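Trokell open evening – I got to drive the robot

I'd been meaning to get out to Trokell for ages, and when the open evening came up on 26/11/2024 I finally went. Getting there was the hard part (Grembridge is all one-way streets now), and I walked in just as Marta Stelmakh was handing out name stickers and telling everyone to leave their coffee by the coats.

She took us through the teaching side first. They don't write out the moves for a task, they have a person do it over remote control, again and again, and save every run. Each run is called a demo, and the one they were on was number 674. Their target before January is 2206, so I don't envy whoever is on shift over the holidays! A lot of this practice happens in simulation, with a person holding two handles and watching the robot's view on a monitor.

Lev Sydorenko had the handles when our group came around. He moves so slowly you want to reach over and help, but he said fast runs make messy demos and they end up tossing them.

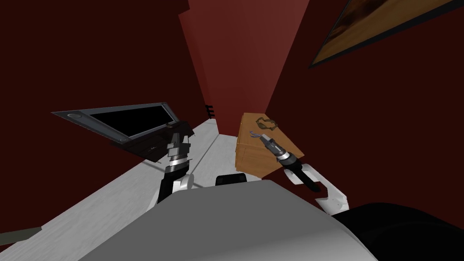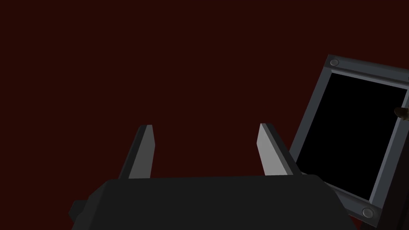
My turn lasted 4 minutes and I was terrible. The handles are lighter than you expect, and my left hand kept copying whatever my right was doing, like patting your head and rubbing your stomach. Lev told me to pick one arm and let the other one rest. I went for the right and tried to bring it in over the wooden box, where that little twisted brown thing is lying on top, and I spent most of my time just working out how far away it was. Depth is weird on a flat screen – you think you're right there and you're nowhere near. A kid from the Skedinar school club went after me and was better in ten seconds.

Afterward there was soup, and a long chat with a couple from Tkachenko about whether demos from beginners are worth keeping. Marta says they keep some of them. I didn't ask about mine.

Parking is free after six if you use the back lot.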